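Filed under: Safety & Standards > Cells and Enclosures
Share (2) | Print this thread | E-mail to a friend

Written rules for a two-arm bench with plugs and power strips: please criticize 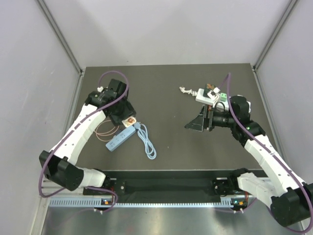 Draft rules, version 2

Posted by kabelbaum, 2021-10-21

Hello all. We are a small group at Groltance and we run a bench cell with two arms on one rail. The task is plugs and power strips. Until now the rules for this cell lived in the heads of the people who use it, and I was asked to put them on paper. I write in my second language, so please tell me also if a sentence can be understood in two ways. For a rule this is the worst thing.

1. The strips on the table are never connected to mains. The supply end of each strip stays inside the cell, where the operator can see it.
2. No hand goes over the rail while either arm is enabled. Stopping one arm is not enough.
3. The outside cable of each arm is checked at the start of the shift, with the arm moved slowly by hand through its whole range.
4. Loose cords that do not belong to the task are removed before the first run.
5. A green light on a joint does not mean "safe to enter". It is not a safety signal.
6. After every 191 runs the bolts at the base mounts are checked with the torque wrench.
7. A plug that falls is left where it is until both arms are disabled.

What is missing? What is too much?

Reply from rail_and_bolt

Good list. Rule 5 should be first. I have seen people read a status light as permission, and it is a habit which is very hard to remove later.

On rule 3 I would write what the person is looking for. "Checked" means nothing. You have a big free loop of purple cable on the left arm. Does it touch the table at the lowest pose? Can it hook on the other gripper when both work in the middle? Write those as separate checks.

Reply from morrow_cell

I disagree with rule 4. If the purpose is to teach the arms to handle plugs in a normal room, then a clean table is the wrong table. Real desks have cords everywhere. At Costero we leave them in on purpose and we change them between batches.

Reply from kabelbaum

@morrow_cell I understand, and this is why I wrote "that do not belong to the task". The twisted white cord at the end of the white strip, for example, is it part of the task or is it left from somebody? When I look at the table I can't say. If it is wanted, it must be written on the setup sheet. If it is not on the sheet, it goes out.

@rail_and_bolt Accepted, both points. I will split rule 3 into 3a (lowest pose) and 3b (both arms in the middle).

Reply from morrow_cell

OK, with a setup sheet I can live. But then your rule should say "cords that are not on the setup sheet". This is not the same sentence as what you have.

Reply from quietrelay

Where does 191 come from? It looks like somebody divided something.

Reply from kabelbaum

Yes, it is from the old bench. One batch there was 191 runs, and the bolts were checked between batches. I kept it because people know the number.

Reply from quietrelay

Then write "between batches". If the batch changes, your number stays behind and everyone follows it without knowing why. We had the same thing at Prantl with an interval of 741 hours on a lubrication card. The machine it was made for had been sold years before.

Reply from rail_and_bolt

I would keep a number. "Between batches" is elastic. Someone starts a batch in July and finishes it when they feel like it. Put both, whichever comes earlier.

Reply from tinplate

Rule 1 is the one I would fight for, and I think it is too weak. "Never connected" is a promise. Cut the supply end off, or put a blank cap on it, so that it can't be connected at all. A gripper with metal parts and an open outlet on the table should depend on something stronger than a sentence.

Also, the walls of the enclosure do not help you at the front. If the front is where people stand, a light curtain or at least a door with a switch is better than rule 2. Your risk assessment should decide which, and the rule should name the document.

Reply from kabelbaum

@tinplate You are right about the supply ends. I will propose blank caps, and a label with the date they were fitted. The front I can't change alone, this goes to the person who signs the risk assessment. Until there is an answer rule 2 stays, and I will add that the stop button must be in reach of the operator.

Reply from morrow_cell

Small one: "shift" in rule 3. If two people use the cell in one day for an hour each, is that two shifts?

Reply from kabelbaum

Good question. I change it to "each time the cell is switched on, and each time the operator changes". Version 3 comes when I have the answer about the front. I also want to compare it with the sheet from our Grostley site, which is over two pages and has a part about grippers that I have not read yet.

11 replies | Shared 2 times | Print | E-mail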